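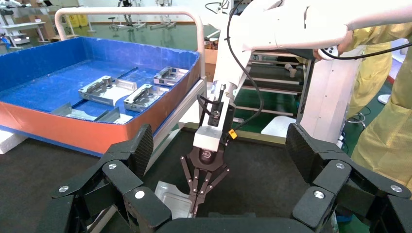
Security deposit not returned after move-out

Posted 24th September by Lionel Sowerby

I vacated a one-bedroom apartment in the Penrose building, and 30 days have now passed without the return of my deposit. The lease states that any deductions must be itemized in writing. I have received only a short message stating that $343 will be withheld for "general cleaning and paint." I lived there for six years. May I request receipts, and to whom should the request be addressed?

Stasmont Tenant Desk

You may ask for an itemized statement at any time. Send a dated letter to the landlord named in the lease - a managing agent may not be authorized to settle the matter - and keep a copy. Include your forwarding address. In many states, ordinary wear may not be charged to the tenant, and paint that has aged over six years is often treated as ordinary wear. Deadlines differ by state, so please consult your state's housing office before filing a claim.

mustau_renter

Same thing happened to me with $56 for blinds. I wrote twice and they paid the second time. Send it certified mail.

R. Sturkeo

Check whether you signed a move-in checklist. Without one, it is difficult for either party to establish the prior condition of the walls.

Related
Can a landlord keep a deposit for carpet stains?
Ending a 12-month lease early
Who pays for a lost mailbox key?
Notice periods for leases ending in October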